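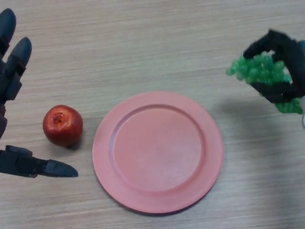 Multi-finger hands or plain two-jaw grippers for fruit?
Asked by Morena Bassi in April

I've been running a pair of dark multi-finger hands from Terkura on our fruit-to-plate task and I like them a lot! Grapes are fine, I get one finger over the bunch and one under it. The apple is where I lose time (small, shiny, rolls away if the thumb gets there first). Would I be better off with jaws on the left arm?

3 answers

Ikechukwu Ajayi
I did 200 picks with each last year. Jaws won on apples, easily, but they squashed grapes until I put foam on them. Before you buy anything, try closing the thumb slower than the fingers. Mine was set at 300 ms for everything and the apple kept scooting off.

Tullio Fontana
jaws. cheaper too

Rosario Vitale
What controller are you on? With the Visteck one you can set a force limit per finger, and I'd play with that first. I keep mine low for anything round.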